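Erst schauen, dann wischen

Warum die Kabelpflege in unsere Arbeitsregeln gehört
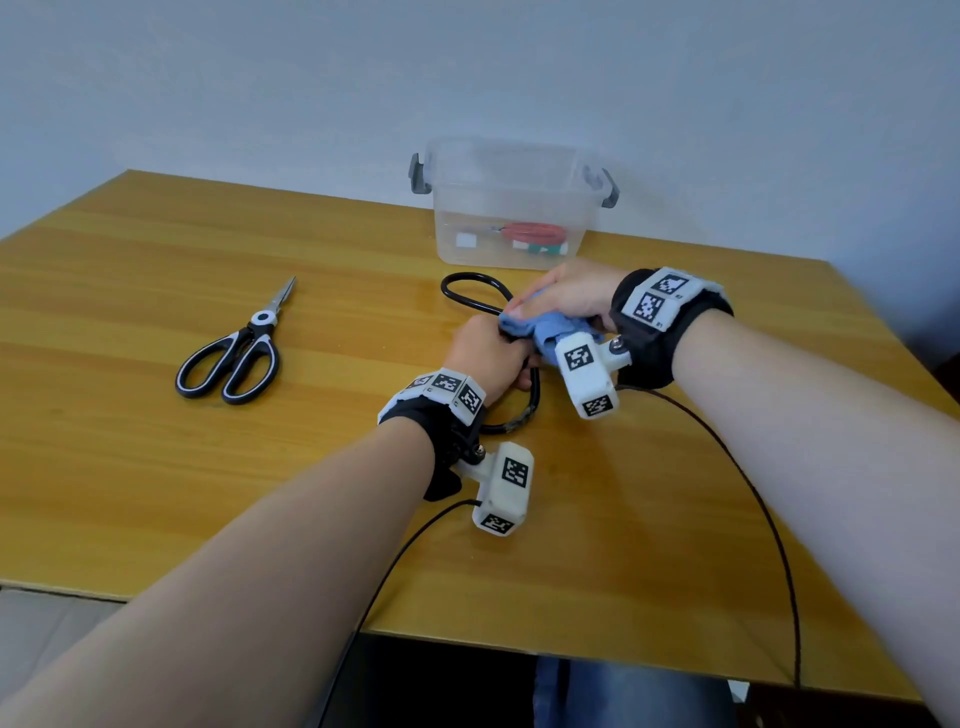 Kabelpflege am Werktisch: Mit dem Tuch über die Leitung, die Schere liegt daneben.

Wer bei uns in Tillville über gute Praxis in der Automatisierung spricht, landet schnell bei Schutzzäunen und Not-Halt-Tastern, und das ist ja auch recht so. Mir liegt aber seit Jahren etwas viel Bescheideneres am Herzen, nämlich das Kabel. Ein Roboter hängt nun einmal an seinen Leitungen, und eine zerschlissene Umhüllung sieht man am ehesten, wenn man das Ding in Ruhe durch die Hand laufen lässt, selbstverständlich vom Netz getrennt!

Die Hausregel bei Komilport umfasst 14 Seiten, und die Kabel kommen darin in genau drei Sätzen vor. Das finde ich, bei aller Zuneigung zu den Verfassern, doch ein wenig mager. Ich wünsche mir eine Sichtprüfung nach etwa 40 Betriebsstunden, mit Tuch und gutem Licht, und dazu die klare Ansage, dass eine ausgefranste Leitung aussortiert wird. Klebeband ist keine Reparatur, auch wenn wir alle schon einmal schwach geworden sind (ich im Februar zuletzt).

Natürlich kostet das Zeit, acht Minuten vielleicht, wenn man es ordentlich macht. Beim Projekt Breltia hat man sie sich gegönnt, und die Kollegen dort möchten das nicht mehr missen.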